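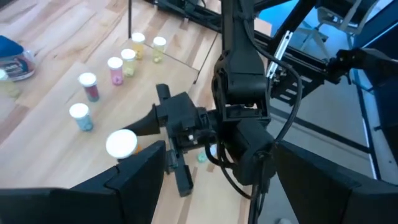 Section 3. Setting Out Your Mestari Color Pots

Welcome back, and thank you for making it through the unpacking section, which we know is the least enjoyable part of owning a new set of anything. From here on you get to handle the colors themselves. Please read the whole of Section 3 once before you start (a cup of coffee is allowed at this stage, though it will have to leave the table in step 2), and then come back to the top and work through it at your own pace. Most people are finished within 40 minutes, and if you are doing it with children or with a talkative friend, give yourself the whole afternoon!

The pots in the Mestari set are filled at our Stolness workshop and sent out with their caps pressed down firmly. Leave the caps on for everything in this section. You won't need to open a single pot until Section 4.

3.1 Preparing the table

1. Choose a table that stands level and doesn't rock. The clear part of the top should be at least 700 mm wide. A kitchen table is fine, and so is a desk, a workbench or that old sideboard you have been meaning to do something with.

2. Take away cups, plates, phones and anything else you would be sorry to see with a green spot on it.

3. Wipe the top with a barely damp cloth, going along the grain if it is wood, and let it dry fully. Crumbs are the usual cause of a pot that tips, so run your palm over the surface afterward and feel for any that stayed behind.

4. Put the wire frame down in the middle of the table. Press lightly on each corner in turn. If one corner lifts, turn the frame end for end and try again, and if it still lifts, see "Straightening the frame" in Section 7.

Note: The frame has no front or back. You may set it with the long side toward you or the short side toward you, whichever suits your arms.

3.2 Arranging the pots

5. Pick up each pot by its body, with your thumb and two fingers. Lifting by the cap works nine times and then, on the tenth, you have a cap in your hand and a puddle on the table.

6. Hold the pot up to a window or a lamp and look through the side. The color should be even from top to bottom. If it has settled into a darker band, roll the pot slowly between your palms until the band is gone. Please don't shake it, as that fills the color with tiny bubbles that take ages to clear.

7. Stand the pots along whichever side of the table you reach for most naturally, outside the wire frame, with a finger's width between neighbors. A loose, slanting row is easier to work from than a tight block.

8. Put the reds and pinks together and the yellows together, with the blue standing a little apart. Our tester Salamatu Akpalu prefers to run from dark to light, and Mei Blackwood, who tests alongside her, swears by the reverse. Both of them get lovely results, so please yourself.

9. Step back and look down at the row from above. All you will see from there is mostly lids, and lids don't say much about what is underneath, so this is the moment to learn the order by heart or to write it on a slip of paper.
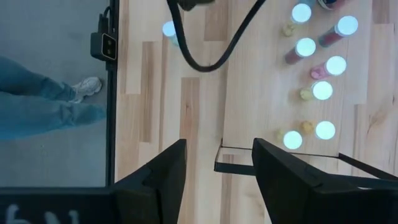

Fig. 3b. Pots gathered at the right-hand side of the table, with their colors falling in small patches on the wood.

Note: On a bright day the light comes through the pots and tints the table beside them. Owners do write to us, a little alarmed, asking whether a pot has leaked. Slide the pot over a few inches. If the patch of color travels with it, you are looking at light and all is well. If the patch stays where it was, wipe it up right away and turn to "Leaks and spills" in Section 7.

Caution: Do not leave the pots in strong direct sun for longer than you need to. The yellows are the first to fade, and once they have faded we can't bring them back for you.

Caution: The contents of the pots are not for eating or drinking, however much the pink looks like fruit syrup. Keep the set away from very small children and from cats who like to push things off tables.

3.3 Choosing something to color

For your first sitting we suggest a single, simple subject that will hold still for you. The practice cards from the Dalisay booklet are very good for this, and so is nearly anything already living on your windowsill.

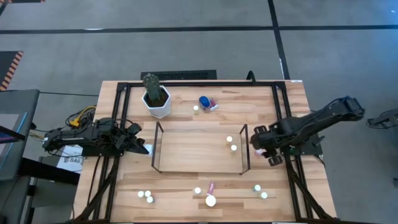
Your subject should sit far enough back that you can see all of it without leaning, and it should have some light on it from one side so that there is a shadow to paint as well. A potted plant toward the back left of the table does this job nicely. The cactus in its white six-sided planter is a good one to copy, being mostly one tall dark green shape with a clear shadow on the wood, and the wire frame in the middle leaves it in plain view. Anything small that you want to add, such as a bottle with a blue cap, can be laid on its side next to the plant, where it makes a cheerful little accent and a second shadow.

10. Place the subject and sit down in your usual chair. Check the view from there, since it always changes between standing and sitting.

11. Move the subject, and leave the pots where they are, until you are happy with what you see.

12. Fill your rinsing cup with 100 ml of water and stand it on the side opposite the pots. Reaching across the row with a wet brush is how most accidents happen.

13. Lay your paper inside the wire frame and smooth it flat with the side of your hand.

Note: If the floor under your table is carpeted, spread an old sheet first and tuck it well under the legs so that no one catches a foot in it. The color will wash out of most carpets while it is fresh, but it is a dull job.

3.4 Before you go on

Check that every cap is still pressed down and that the frame sits flat. If you need to stop at this point, the pots may stay out overnight in a cool room, but return them to the Jodetti carton if you will be away longer than that.

Missing a pot, or found a cracked one? Write to Genalyn Estrella at the Jodetti help desk, tell her the color, and she will put a replacement in the mail.

Continue to Section 4, Opening and Mixing.

Guide text revised March 2025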